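Zirno open day, notes

2026-08-01

Typing this up on the train so excuse the state of it. Went to the Zirno refurb works open day, the one out past the canal. Free entry, free parking, and a coffee line that did not move. Got there at 10, gates already busy. Tours every half hour in groups of 22, first come first served. I got the second one.

Started in intake. Pallets of old office stuff, mostly from schools and one big insurance clear-out. Everything gets weighed and tagged before anyone plugs it in. They took in 126 pallets in May, which was their best month so far, and you can see they're short of floor. Cages stacked up to the window sills. Smells of warm dust and cardboard.

Then sorting. Three ways out of there: fix, strip, shred. Laptops go upstairs, we didn't get to see that. Desktop towers stay down and they get more of a chance than I'd have guessed. Guide said a ten year old office tower is an easy thing to keep going if someone's willing to spend 6 minutes on it with a brush and a new drive. Dells were the most common make on the list pinned by the door.

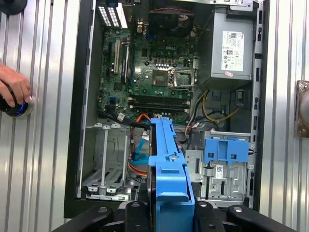 A woman in our group said she'd sent four of these in from her office last year and was told only one was worth saving, so what had changed? Guide said prices, mainly. Used memory costs more now, so a machine they'd have stripped last year gets cleaned and sold. She didn't look convinced. Fair question though, and I'd of liked a longer answer.

Next door is Cervantes, which is the software they use for wiping drives, also what everyone there calls the room it happens in. Confusing for a while. Each drive gets a certificate with a number on it and the number goes back to whoever donated. Anything that fails the wipe goes in the shredder, no second try. The shredder was off for the visit. Shame, the kids had been promised it.

Lunch. Porner do the catering, van in the yard. Potato thing with pickles, very good, 2 bucks for kids portions. Sat on a wall.

Afternoon was the shop plus a talk from Gemura, who buy the stripped boards for metal recovery. Slides too small, mic kept cutting out. Main thing I got from it is that cables are worth more than people think and plastic casings are worth nothing, they pay to have them taken. Someone asked where the casings go and the answer was a bit vauge.

Shop is good. Monitors cheap, keyboards in a bin by the register, power leads a dollar each. Bought two leads and a desk lamp that has nothing to do with anything.

If you go to the next one: get there early, bring cash, closed shoes or they turn you away at intake. Bus back is hourly and leaves from the far side of the road. Missed mine.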